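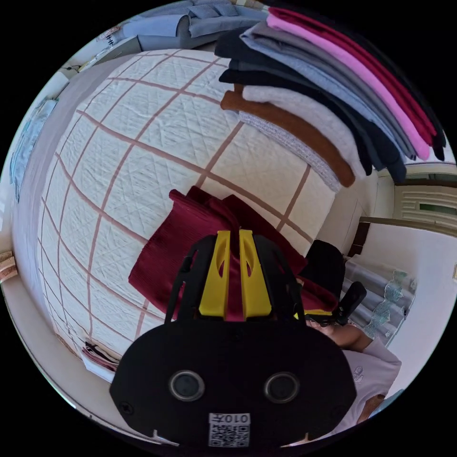 4.2 Where the folding happens

Figure 3. A dark red ribbed garment or cloth on a quilted bedspread, with folded clothes stacked beside it.

I went into this study convinced that people fold laundry on tables. I do, and so did my co-author Socorro Tamayo, and we wrote our first round of interview questions around that idea (they had to be redone in September, which was a bit embarrassing). Of the 100 households in the Nirkthorpe sample, 49 told us they fold mostly on a bed, and plenty of the others drifted there on busy nights.

So let's talk about beds! A bed is big, it's soft, and it's usually a few steps from the drawers. It also puts a kind of deadline on the job: you can't go to sleep until the clothes are gone. Fredy Muñoz, who kept one of our longer laundry diaries, wrote at 10:40 p.m. that he had "folded the lot just to get at my pillow," and I found versions of that line all over the diaries.

The bedspread matters more than I would have guessed. In Figure 3 it's a white quilted one, stitched in diamonds with a grid of thin brownish-pink lines running across it. Several people with checked or gridded covers told us they use the lines to square up a sleeve or a hem. Jolán Major swears by hers and says she folds worse at her sister's place, where the cover is plain.

Ribbed pieces like the dark red one in the figure came up again and again as the annoying items. They bunch, the edges curl, and a fold you've just pressed flat starts to lift while you reach for the next thing. We logged 1,921 folded items across the diaries, and ribbed pieces were the ones people most often marked as "did it over" (see Section 5 for how we coded that, and for the 2 diaries we left out).

Then there's the pile. I expected stacks sorted by color or by owner, and some were. A lot of them, though, looked like the one in Figure 3, with bright pink next to grey, a thick black fold, a speckled white knit and something rust-brown all in together. When I asked Alcides Yupanqui how he decides what goes on top, he said he doesn't, he just keeps going until it leans. Other people split the pile early, usually after losing one to the floor, and I come back to those splits in 4.3 with the drawer maps.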